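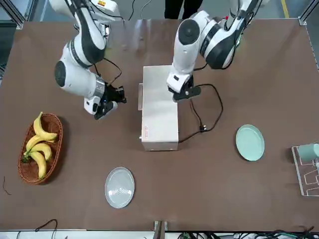 Home Basics, Unit 7: The Table, the Box and the Cord
Jemurley Evening School, Rustow Building
Friday, October 9, 2026

I love teaching this unit. We spend 85 minutes on one tabletop, and people go home and move half their furniture! The subject is small enough to try the same evening: you have a table, a boxy appliance, a power strip, and the everyday stuff that was living there already (in my house it's always fruit). How do they share the space?

1. Start with the cord

Most of us put the appliance where it looks good and then go hunting for an outlet. Try it the other way around. Find the outlet, lay the cord out on the tabletop with the plug loose, and see how far it reaches without any pull. Only then pick the spot for the box.

A cord that hangs over the front of a table is going to meet a knee, a dog or a toddler sooner or later. Bring it to the back or along one side. A gentle curve is fine. A sharp bend right at the plug is hard on the cord, so leave a little slack there.

Look at the plug and the full length of the cord while it's all laid out. Cracks, brown marks, a flattened patch where a table leg stood on it — any of these and the cord is out of service. Tape is no repair.

2. Where the power strip goes

A strip wants to be flat, dry and easy to reach. I like mine at the back of the table or mounted on the wall just beside it, with the switch facing me. Keep it out from under cloths and papers, and well away from anything that can spill. Before you move a strip, switch it off and pull its own plug from the wall.

Check the label on the strip for its rating and add up what you mean to run from it. We did this with the class lamps in March and the arithmetic takes a minute or 2, tops.

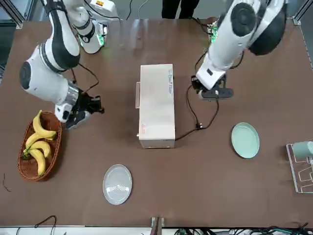 Can I run a microwave or a toaster oven from a power strip?

Plug those straight into a wall outlet. Appliances that heat or cook draw a lot of current, and an ordinary strip can overheat under that kind of load. Save the strip for lamps, chargers, a radio and other light users, and never plug one strip into another.

3. Room to breathe, room to open

Every box with a motor or a heating part has to get rid of warm air somehow. The manual tells you how much clearance to leave at the sides, back and top, and those numbers are different for every model. Please look yours up! If the manual is long gone, the maker's website usually has it, and the model number is on a label somewhere on the housing. Find that label before you push the thing up against a wall, and copy the number down.

Then there's the door, if your box has one. Open it all the way with the appliance in its planned spot. Does it hit the wall? Does it sweep the fruit basket off the table? Stand where you'd stand with a hot dish in your hands and do it again. It feels silly and it's the best test I know.

While the door is open, look at the hinge and the handle. Grease and crumbs love both. A damp cloth and a drop of dish soap will do for most plastic, and a soft dry toothbrush gets into the recesses. Unplug first, of course.
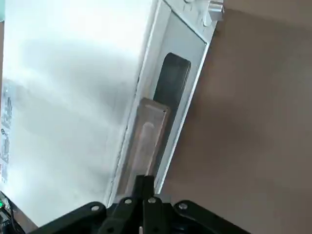 4. The fruit gets a place too

A woven basket is a lovely home for bananas because air gets in from all sides. Put it away from the warm end of the table and out of direct sun, since heat hurries the ripening along. Keep bananas apart from fruit you'd like to stay firm. Shake the basket out now and then and wipe the table under it (bits of wicker and stem collect there faster than you'd think).

5. To try at home

Set aside 20 minutes. Clear one table completely and wipe it down. Put the pieces back in the order of these notes: cord, strip, box, basket. Make a quick pencil sketch of where everything ended up, with the outlet marked, and bring it to the next session in the Donati Room. Messy sketches are very welcome — the ones with arrows and crossings-out give us the most to talk about.

Related handouts
Reading an appliance label
Shelves and what they will hold
Baskets, bins and jars: the Ninell pantry plan
Cleaning painted metal and plastic
Storing fruit in warm weather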